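ロボット工学概論 第7回 配布資料
家事と現場作業、機械はどこまでできるようになったか
2026年5月26日(火) 担当:Damian Zawadzka

前回は逆運動学でだいぶ手を動かしてもらったので、今回は少し視野を広げます。テーマは「家の中の仕事」。扉を開ける、部屋を移る、物の前に手を持っていく。人間なら考えもしない動作ばかりですが、ここにこの分野のおもしろさがぎゅっと詰まっています。 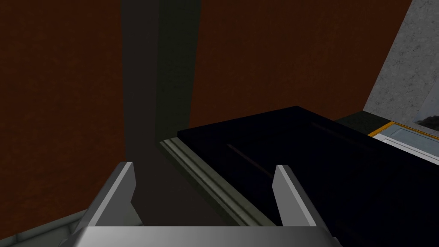 手先側の視点(シミュレーション) 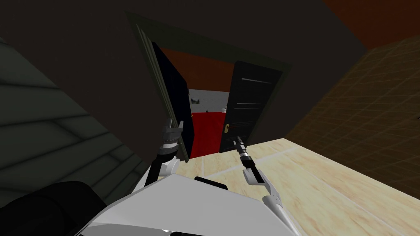 頭部の視点。開いた扉と取っ手、左右の腕
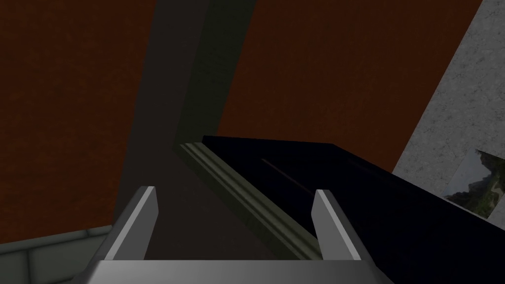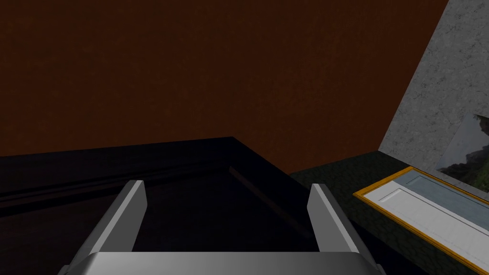
1. 問いの立て方

「ロボットは家事ができますか」と聞かれたら、皆さんはどう答えますか。私はまず「どの家で、何回続けて、誰が見ていない状態で?」と聞き返します。意地悪で言っているわけではなく、この三つを決めないと答えが全然違ってくるのです。

同じ台所で、同じ位置に置いた同じコップをつかむ。これはもうできます。学生実験でもできます。初めて入った家で、扉を開けて、隣の部屋へ行って、頼まれた物を取ってくる。これは「できることもある」。そして、それを毎日、失敗しても自分で立て直しながら続ける。ここはまだ研究の真っ最中です。わくわくしませんか。私はします。

2. 扉はなぜ難しいか

扉は教材として最高です。理由をいくつか挙げておきます(板書の補足)。

まず拘束があること。机の上の物は、つかんでしまえばどの方向にも動かせます。扉は蝶番のまわりの円弧に沿ってしか動きません。手先の軌道がその円弧から少しずれるだけで、取っ手に余計な力がかかり、滑るか、止まるか、最悪の場合は壊します。第4回で扱ったインピーダンス制御を思い出してください。位置をきっちり守る方向だけでなく、わざと柔らかくする方向を決める、あの話がそのまま効いてきます。

次に、体ごと動かなければならないこと。手前に引く扉では、自分が後ろに下がらないと扉が自分にぶつかります。腕だけの問題だったものが、台車と腕を合わせた全身の問題になります。自由度が増えて楽になる面と、探索空間が広がって大変になる面の両方があります。

それから、家ごとに違うこと。レバー、丸ノブ、引き戸、観音開き。日本の住宅だと襖や障子もあります。指を掛ける場所が浅いくぼみだけ、という引き手を二本指のグリッパでどう扱うか、ぜひ一度自分で考えてみてください。私は考え始めると帰りの電車を乗り過ごします。

3. どこから見るか

家事用のロボットでは、頭部のカメラと手首のカメラを併用する構成がよく使われます。役割がかなり違います。

頭部のカメラは部屋全体のつながりを捉えるのに向いています。扉がどこにあり、どちらへ開き、その先に床が続いているか。ただし、自分の腕や胴体が視野に入り込みます。よりによって一番見たい接触点が、自分の手で隠れるのです。

手首のカメラは逆で、指先と対象の距離を間近で見られます。かわりに視野が狭く、暗い色の大きな面が目の前に来ると手がかりがほとんどなくなります。模様のない黒い天板を想像してください。奥行きの推定にとっては相当つらい相手です。照明が暗ければなおさらです。人間は「さっき廊下からこう見えたから、これは棚だ」という記憶で補いますが、1枚の画像だけで動く方策にはそれができません。履歴をどう持たせるか、というのが今とても活発な話題です。

手首のカメラは手と一緒に傾く点にも注意。画像の上が天井とは限りません。重力方向を別に与えるか、傾いた画像をたくさん見せて学習させるか、流儀が分かれるところです。

4. シミュレーションでどこまで行けるか

シミュレーションの良さは、何といっても失敗し放題なことです。扉に何度ぶつかっても修理費はゼロ、夜中も休みません。壁の材質、床の色、照明の明るさをランダムに変えて、見た目の違いに強い方策を育てることもできます。

いっぽうで苦手もはっきりしています。接触と摩擦です。取っ手の微妙な滑り、扉の蝶番の渋さ、途中で一瞬引っかかるあの感じ。こういうものは計算モデルに入れにくく、実機に移したところで急に成績が落ちる原因になります。見た目の差は近年かなり縮まりました。手触りの差はまだ残っている、というのが私の実感です。

演習で使うBrirumuraは本学で整備している演習用の環境で、蝶番の摩擦を変数として公開しています。ぜひ極端な値を入れて遊んでみてください。摩擦をゼロにすると扉が延々と揺れます。なかなか味があります。

5. 成功率の読み方

ここは計算してもらいます。家事は動作の連鎖です。たとえば「隣室の棚から物を取ってくる」を、近づく、取っ手をつかむ、開ける、通る、棚の前に立つ、つかむ、戻る、の7段階に分けます。

各段階の成功率が0.9で互いに独立だとすると、全部成功する確率は0.9の7乗で0.48。半分に届きません。各段階を0.99まで上げると0.93になります。一段階だけ見れば0.9でも立派に見えるのに、つなげた途端に景色が変わる。論文や発表で数字を見たら、それが一段階の数字なのか連鎖全体の数字なのか、必ず確かめる癖をつけてください。

試行回数も大事です。昨年の8月にBudthorpeの実習棟で行った棚出し実習では、Flutora班が100回の試行を組みました。途中で飽きた、という感想が正直に報告書に書いてあって私は好きなのですが、そのおかげで、最初の数回では見えなかった失敗の型が出てきました。取っ手をつかんだつもりで、指が手前で閉じている、という型です。指の開き幅を読むだけで検出できます。検出できれば、やり直せます。

やり直しを一回許すと、独立の仮定のもとでは0.9の段階が0.99になります。先ほどの計算に戻ってみてください。賢い把持を開発しなくても、失敗に気づく仕組みだけでここまで変わるのです。すごいことだと思います!

6. 現場作業との比較

工場や倉庫ではロボットがあれほど働いているのに、なぜ家ではまだなのか。現場では、環境のほうをロボットに合わせられるからです。治具を置く、床に線を引く、照明を固定する、人の立ち入りを区切る。家でこれをやると住めません。

ただ、この境目は最近ぼやけてきています。多品種少量の現場では治具を毎回作っていられず、事情が家に近づきます。Asfaw班が今年取り組んでいるのはまさにここで、工具棚の扉と引き出しを11種類集め、治具なしで開けようとしています。難航しているのは引き出しのほうだそうです。まっすぐ引けばよいだけに見えますが、片側を強く引くと斜めになって噛みます。皆さんの机の引き出しでもすぐ再現できます。

7. 今日の時点での私の見立て

見慣れた部屋での短い作業は、十分にできる。初めての部屋での扉や引き出しは、形を選べばできる。複数の部屋にまたがる長い仕事は、人がそばで見ていれば形になり始めている。見ていない状態で任せるには、まず失敗の検出と復帰、それから安全の検討がもっと要る。子どもやペットが扉の向こうにいるかもしれない、という一点だけでも、家は現場より厳しい環境です。

この見立ては毎年書き直しています。書き直すたびに「できる」の側に移る項目があって、それがこの講義を担当する一番の楽しみです。

次回までに

自宅か学内の扉を一つ選び、開けて通り抜けるまでを段階に分けて書き出してください。段階の数は自由です。各段階に「失敗したとき、どのセンサでそれに気づけるか」を一行ずつ添えること。手描きの図で構いません。引き戸を選んだ人は、指をどこに掛けるかも描いてください。

Brirumuraの演習は4人一組で行います。組分けは次回の冒頭で決めるので、ノートPCの充電をお忘れなく。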